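19 July 2023

Couldn't sleep so I stayed up for the Gandell gala livestream, and I have Opinions.
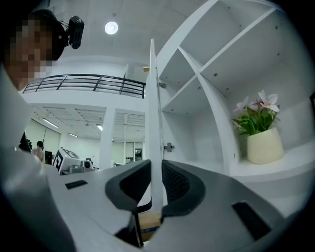
Ya-wen Kan's hair! I am still not over it. She walked the carpet at the start of the night with the big brushed-out waves she's had since the Tillel campaign in May, lovely, very her, and then she came back out for the after-party with the whole lot chopped to the jaw and coloured the darkest black. I actually yelled and woke the dog. Short dark hair is having a moment and I'm all for it, even the plain practical sort like on the bloke in the photo up there, with a black camera strapped over the top of his. Ya-wen's was a good deal glossier, mind you, and she had a little pearl clip tucked behind one ear that I would commit crimes for.

The first dress was Chou, sort of a pale grey satin with a train that Kam-wah Ko kept nearly treading on (he was her date, or her "friend", depending on which gossip page you favour). Second dress was a short red thing with feathers at the hem. I liked the red better. Ratih rang at half past ten to tell me I was wrong, and we were on the phone for 68 minutes, which is ridiculous for two grown women with work in the morning.

Other bits I want to remember — Fung-ping Ng in the mustard velvet suit, best dressed man by a mile. Tsz-kin Chow in sunglasses the entire night, indoors, looking like he had a migraine. And the lipstick! Everyone in the comments was asking about Ya-wen's lipstick and somebody worked out it was a Dradus, the brick one, and by the time I got to the website it was sold out. I joined the waitlist and I'm number 2587. So that'll be Christmas, then.

Now I want a bob. I've had the same ponytail for five years and my hairdresser will probably fall over. Ratih reckons I should sleep on it because my hair goes triangular in humidity, and she's not wrong, but I've saved all the pictures to my favourites anyway. Will ring the salon at lunch and see what they've got.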